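4. La cama deshecha como unidad de análisis
La ropa de cama, a diferencia de la vajilla, no se deja inventariar con dignidad. Una taza está en el armario o no está; una sábana está, pero en un estado.
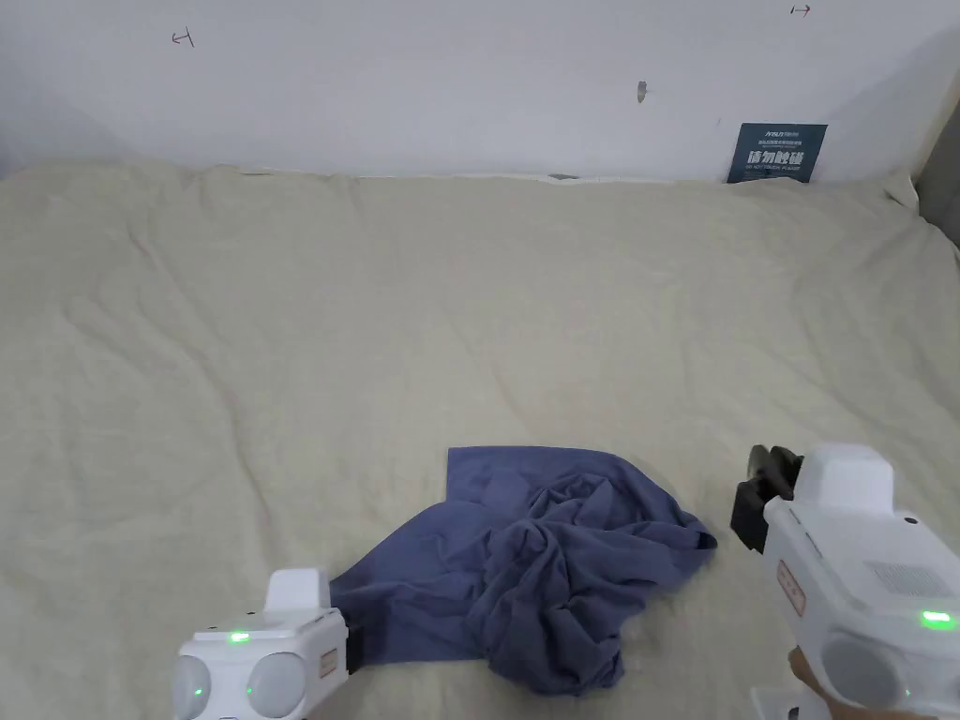 Figura 3. Sábana de color crema sin alisar y, encima, un paño azul pizarra arrugado. Los pliegues cubren toda la sábana.

4.1. Qué entienden los hogares por «hacer la cama»

La pregunta de la encuesta era, en su redacción definitiva, «¿Con qué frecuencia se hace la cama en su casa?». La redacción anterior preguntaba quién la hacía y se retiró tras el pilotaje en Ormsby, donde dos entrevistas terminaron antes de tiempo y una tercera continuó en la cocina, a puerta cerrada, sin la entrevistadora. El verbo impersonal resolvió el problema diplomático y creó otro metodológico: los 908 hogares que respondieron a este bloque no hablaban de la misma tarea.

Para una parte de los informantes, hacer la cama consiste en devolver el edredón a una posición reconocible. Para otra exige retirar todo, ventilar, estirar la bajera, remeter las esquinas y colocar los cojines en un orden que los demás miembros de la familia declaran desconocer. Entre ambos extremos encontramos una práctica intermedia, muy extendida en Skukumholm, que los propios entrevistados llaman «cerrar la cama»: se sube la colcha hasta la almohada con un solo movimiento y no se investiga lo que queda debajo.

La codificación inicial preveía tres categorías (diaria, semanal, ocasional). Fue preciso añadir una cuarta, «cuando viene alguien», que resultó ser la preferida de los hogares unipersonales y, para incomodidad de quien firma estas páginas, también la de los hogares universitarios con estudios de posgrado en ciencias sociales.

Conviene recordar que el cuestionario recoge declaraciones. Las visitas domiciliarias, en cambio, se concertaban con una semana de antelación, y una semana es tiempo más que suficiente para que cualquier vivienda se parezca a lo que su ocupante había declarado por teléfono. Kereama ha propuesto en nuestras discusiones internas corregir este sesgo con visitas sin aviso. El comité de ética de la universidad no compartió su entusiasmo.

4.2. El diario de lavado

Ante la escasa utilidad de las visitas anunciadas, el equipo recurrió a un diario de lavado. Cada hogar participante recibió un cuaderno de tapas blandas en el que debía anotar, durante doce semanas, cada cambio de sábanas, su destino (lavadora propia, lavandería, casa de la madre) y el motivo. De los cuadernos distribuidos en las tres localidades se recuperaron 309. Uno llegó lavado.

En conjunto, los diarios contienen 2.671 anotaciones. La distribución a lo largo del periodo es desigual, con un máximo en la primera semana, un descenso sostenido hasta la novena y una recuperación notable en los días previos a la recogida. En varios cuadernos las últimas entradas comparten tinta, inclinación y, en un caso, la misma mancha de café atravesando cuatro fechas distintas. Hemos conservado estas entradas en la base de datos con una marca de fiabilidad reducida, por considerar que la reconstrucción retrospectiva de una conducta ejemplar es también información sobre la norma.

El apartado de motivos se dejó abierto. Mahuika y Partington codificaron las respuestas por separado y alcanzaron un acuerdo razonable en todas las categorías salvo en «ya tocaba», que la primera interpreta como adhesión a un calendario doméstico interiorizado y la segunda como ausencia de motivo. Tras dos reuniones se decidió mantener «ya tocaba» como categoría propia. Es la más numerosa del estudio, por delante de la suciedad visible, las visitas, la enfermedad y el perro.

Merece mención aparte el grupo de anotaciones que justifican la ausencia de cambio. El cuaderno no las solicitaba. Aun así, un número considerable de informantes utilizó las semanas en blanco para explicarse: llovía, la secadora estaba averiada, el otro juego no aparecía, «esta semana casi no hemos dormido en casa». El tono recuerda al de la correspondencia con la administración tributaria. Kerslake sostiene que el diario, concebido como instrumento de registro, funcionó para estas personas como una instancia ante la cual responder, y que deberíamos haber previsto el efecto. Tiene razón, aunque lo dijo después.

4.3. El segundo juego

Toda la economía doméstica de la sábana descansa sobre la existencia de un segundo juego. Con un solo juego, el cambio es un lavado contra reloj que debe concluir antes de la noche; con dos, se convierte en una decisión que puede aplazarse. Cabría esperar, por tanto, que los hogares con más ropa de cama la cambiasen con mayor frecuencia. Los diarios indican lo contrario a partir del tercer juego. La abundancia parece tranquilizar: se sabe que hay sábanas limpias en el armario, y ese saber sustituye con cierta eficacia a las sábanas limpias en la cama.

En Urerano, donde se realizaron entrevistas en profundidad, apareció además la figura de las sábanas reservadas. Se trata de juegos de buena calidad, con frecuencia regalos de boda, que se guardan para una ocasión cuya naturaleza no siempre se precisa. Una informante de edad avanzada mostró uno todavía en su envoltorio original y aclaró que era «para cuando haga falta». Preguntada por la última vez que había hecho falta, respondió que aún no se había dado el caso. Su hija, presente durante la conversación, añadió que ella tenía otro igual.

La sábana reservada plantea dificultades a las tipologías de consumo al uso. No es un bien de ostentación, dado que apenas se enseña, ni de ahorro, dado que amarillea. Kennedy ha sugerido el término «capital textil inmóvil», que adoptamos aquí de forma provisional y con la esperanza de que algún revisor proponga uno mejor.

4.4. La sábana bajera ajustable

Ningún objeto generó tanta hostilidad espontánea en las entrevistas como la bajera ajustable. El guion no contenía preguntas sobre ella. Surgía sola, por lo general al hablar del armario, y desplazaba durante varios minutos cualquier otro tema.

Las quejas se agrupan en dos momentos. El primero es la colocación, en la que la última esquina exige soltar la primera. El segundo es el doblado. Prácticamente todos los informantes afirmaron conocer a una persona capaz de doblar una bajera en un rectángulo regular; casi siempre se trataba de una pariente del lado de la pareja. Varios habían visto vídeos instructivos. El procedimiento declarado con mayor frecuencia consiste en formar un bulto, aplanarlo con el antebrazo y colocarlo en el fondo del estante, debajo de piezas mejor educadas.

Interesa subrayar que estas confesiones se hacían con risa, mientras que las relativas a la frecuencia de cambio se hacían mirando al suelo. El fracaso técnico es confesable y hasta sociable. El incumplimiento del calendario no. Esta asimetría nos parece el hallazgo más sólido de la sección, aunque no figuraba entre los objetivos del proyecto y ha obligado a reescribir la introducción en dos ocasiones.

4.5. Planchado y arruga

El planchado de sábanas sobrevive en 176 de los hogares encuestados. La cifra sorprendió al equipo por alta y a la asesora local de Indbridge por baja. En las entrevistas, quienes planchan describen la tarea sin épica y la asocian con la radio; quienes no planchan dedican bastante más tiempo a justificarlo, con apelaciones al consumo eléctrico, al peso del cuerpo como prensa natural y a la futilidad general de alisar una superficie sobre la que alguien va a tumbarse esa misma noche.

Este último argumento merece cierta atención por su estructura. Aplicado con coherencia, desaconsejaría también fregar los platos. Los informantes que lo emplean, sin embargo, friegan los platos. La arruga parece ocupar, pues, un lugar singular en la jerarquía de los desórdenes domésticos: se percibe, se comenta y se tolera, siempre que la habitación tenga puerta. En las viviendas de una sola estancia, donde la cama se ve desde la entrada, la tolerancia disminuye de forma apreciable y aparece la colcha gruesa, prenda cuya función principal, según la totalidad de sus usuarios, es el abrigo.

4.6. Limitaciones

Los datos presentados tienen las limitaciones habituales y alguna propia. El periodo de diario comenzó en septiembre y no permite hablar del verano, estación en la que varios informantes prometieron un comportamiento muy distinto. La muestra excluye residencias, cuarteles y hoteles, donde la cama se hace conforme a reglamento y el concepto de «ya tocaba» está externalizado. Tampoco hemos podido establecer la relación entre el discurso y la práctica en los hogares en los que más de un miembro llenó el cuaderno, pues en ellos las versiones difieren tanto que quizá correspondan a camas distintas.

La comparación entre localidades debe leerse asimismo con cautela. El equipo de Skukumholm interpretó «juego de sábanas» como el conjunto de bajera, encimera y fundas, mientras que el de Ormsby contó cada pieza por separado hasta la mitad del trabajo de campo. Las series se han armonizado mediante el procedimiento descrito en el anexo B, que consiste, en lo esencial, en volver a llamar a todo el mundo.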